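3.2 Collecting the demonstrations

All demonstrations were given by remote control. The operator sat beside the table holding a pair of handles that the arm copies, more or less faithfully, with a small delay. We had first tried guiding the arm by hand, as in the Mamard study, but our operators leaned on it, and the arm learned to move as though someone were leaning on it.

Three people shared the teaching: Rania Abdel Rahman, Karim Cherkaoui and Ismail El Ouafi. None had used the handles before March. Each was given a Friday afternoon to practise, which Karim spent chiefly on knocking things over. Practice runs were thrown away. After that, every run was kept unless the operator asked for it to be dropped within a few seconds of finishing, a rule we brought in when it became plain that people's opinion of their own work fell steadily over lunch.

We ended with 208 demonstrations, of which 100 used bottles. The rest used the blocks and cups described in Section 3.1, and are not discussed further here because the robot found them easy and so, frankly, did we.

3.3 What counts as a good grip

Bottles were another matter. A bottle gives a little when squeezed, and the operator, who feels nothing through the handles, has to judge the squeeze by eye. Ismail squeezed as if the bottle owed him money. Rania closed the fingers so gently that seven of her runs ended with the bottle staying exactly where it was while the arm sailed off without it – a perfectly smooth movement, and a perfectly useless one. We kept those seven in the set, marked as failures.

The wrist camera matters more here than the overhead one. Once the fingers close, the overhead view is mostly a view of the arm, and the operators soon stopped looking at it. Figure 4 gives the wrist view with a bottle between the fingers and a rod standing up through the ring at its neck.

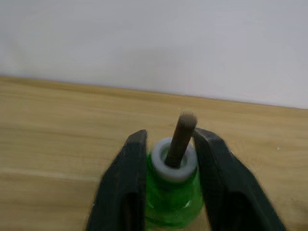
Figure 4. Wrist camera view of a green bottle held between the two gripper fingers, with a brown rod upright in the white ring at the neck.

The rod was Karim's idea. A bottle on its own looks much the same from above whether or not it is tilted by a few degrees, and the operators disagreed about what "upright" meant with a warmth we had not planned for. With a rod to look at, the arguments grew shorter. They did not stop. Ismail still holds that a slight lean is natural, and his demonstrations bear him out.

We did not correct for these differences in style. The learner was given all three teachers mixed together, with no label to say who was who, and Section 4 reports what it made of them.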